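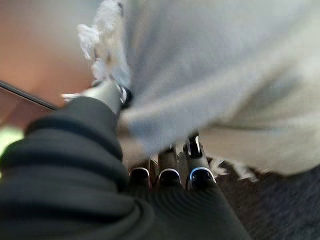
Nechyporuk objects at this point in the course every term that soft goods don't need rules of their own, that a robot which can pick up a box safely can pick up a blanket safely, and that adding a second rule set only gives operators more paper to ignore.

Half of that is fair. The general cell rules from Unit 4 still apply in full and are not repeated below. What follows is the part that changes when the object is a textile: throws, pillows, seat cushions, bedding, rugs. The Unit 4 rules assume that an object has one shape, that you can see where it ends, and that when the hand opens the object leaves the hand. Cloth breaks all three assumptions.

# Unit 5: Working rules for household soft goods

Robot Practice II, Harnulbridge Technical College

Bring this handout to the July lab block. You will be asked to run a session from it without help.

## 5.1 Terms

**Operator.** The person with control of the robot, whether by teleoperation or by starting a program.

**Spotter.** The second person, who holds the stop button and does nothing else. The spotter does not take notes, reset objects, or answer the phone.

**Working area.** Everything either hand can reach, plus one arm's length. For soft goods, add the longest side of the textile. A throw that is 170 cm long can pull down something 170 cm away.

**Pinch.** A hold between fingertips, or between a fingertip and the palm.

**Wrap.** A hold where the fingers close around a folded edge and the cloth passes across the palm.

## 5.2 Before power-on

1. Walk the floor. Pick up anything that isn't part of the task.
2. Check each cable from end to end. A cable that runs outside the arm needs enough slack for full reach and not so much that a loop can go under a foot.
3. Check wrist straps and buckles. Tuck loose strap ends in. A free end can catch on loosely woven cloth.
4. Look over every textile for fringe, loose threads, zippers, and tags. Write down what you find on the session sheet.
5. Trim threads longer than a fingertip, unless the fringe is part of the item. If it is, mark the item F on the sheet and use the fringe rules in 5.5.
6. Confirm the stop button works. Press it, see the arms hold, release it, see them stay held until reset.
7. Agree on the words. We use "stop," "hold," and "clear." Don't use "okay" as a command.

Students often skip item 4 when the textile came from the same bin as last time. Do it anyway. Wear on a fringed edge changes between sessions.

## 5.3 Setting the room

Most of our work uses a furnished room and not a bench. The furniture matters because the robot has to reach over and around it, and because a person standing behind an armchair can be hard to see from the operator's station.

- Keep the floor between the robot and the target item open.
- Place one loose item on the floor at a time until the operator has passed the 5.7 check.
- Bedding that hangs to the floor counts as a floor item. Either tuck it up or include it in the working area.
- Rugs stay flat. A rug with a raised corner is a trip hazard for a robot with feet and for the person walking over to help it.
- Strip lighting near the floor can wash out the camera view on one side. Check both sides of the view before starting. 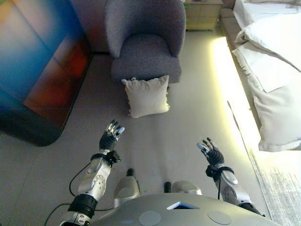 Start every session from the ready posture, with both hands in front of the body, open, and in view of the head camera. Hold it for a slow count of 9. During the count the spotter looks at the cables and the operator looks at the hands. If either of you sees a problem, say "hold" and fix it before any reach begins.

The ready posture is also where you return after any stop. Don't resume from the middle of a reach. The cloth may have shifted while the arms were held, and the operator's idea of where it was is no longer good.

## 5.4 Approach and grip

Set grip force to 70 percent of the lab default for the first attempt with any new item. Raise it only if the cloth slides out, and raise it in small steps.

Approach the item from the side where its edge can be seen. If no edge can be seen, use the other hand to lift or press the item until one shows. Don't close the fingers on cloth when you can't tell what is under it. A second layer, a cable, and a chair leg can all be hidden by one fold.

With pillows and filled cushions, take a corner or an end first. Corners give the fingers something to close around, and they leave the middle free for the second hand. When a pillow is pressed under or against another piece, treat the two as joined until you have seen them come apart. Pull along the gap and not up.
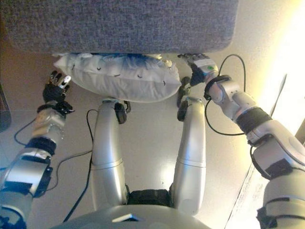 Two-handed moves need a stated order. The operator says which hand leads before moving either one. The lead hand takes its grip and holds, and the second hand then closes in. Moving both at once toward the same item is allowed only after the 5.7 check.

Low work near the floor brings the legs into the arms' space. Keep the forearms outside the line of the legs. If a wrist has to cross that line, slow to the lowest speed setting and have the spotter call the clearance aloud.

## 5.5 Fringe and loose thread

Items marked F follow these extra rules.

- Grip at least one hand width in from the fringe where the item allows it.
- If the task requires gripping at the edge, stop after the first lift and inspect the finger joints.
- Thread caught in a joint is a full stop. Power the hand down before touching it. Cut the thread on both sides and draw the pieces out with tweezers. Don't pull the cloth to free it.
- Covered hands and sleeves with folds hold lint. Brush them out at every break.
- Log the catch, even if it took five seconds to clear.

The Uvlow lab shares our hand spares, and the two labs keep one log of thread catches. Write the entry so that someone who wasn't in the room can follow it: item, grip, joint, what was cut.

## 5.6 Release

A release is finished when the cloth is off the hand, and the open fingers alone don't show that. Cloth hangs on fingertips, on screw heads, and on strap buckles.

Open the hand fully, wait, then back away slowly along the same path used for the approach. The spotter says "clear" when the cloth has stayed where it was put. Until then nobody enters the working area, including to help.

If the cloth follows the hand, go back to where it was released and open again. Don't shake the hand.

## 5.7 The two-person check

An operator passes when the spotter has signed for all of the following in one session:

- one pick and release of a flat textile
- one pick and release of a filled item
- one stop called by the spotter in the middle of a reach, with return to ready posture
- one cable check made without being reminded

Clamden's site rules ask for the same check with a third person watching. If your placement is there, use their form and staple ours behind it.

## 5.8 Session sheet

Use Form 569. Fill it out in pen during the session and not from memory afterward. Leave no box blank; write "none" if there is nothing to report. The spotter signs the bottom half.

A sheet with no near misses on it is acceptable. A sheet filled out in advance is a failed lab.

## Reading and lab prep

Reread Unit 4, sections on stop categories and speed limits. Come with one soft item from home that you don't mind having cut, and with your 5.2 inspection of it already written out. Closed shoes, no scarves, no drawstrings, sleeves above the elbow or fitted at the wrist.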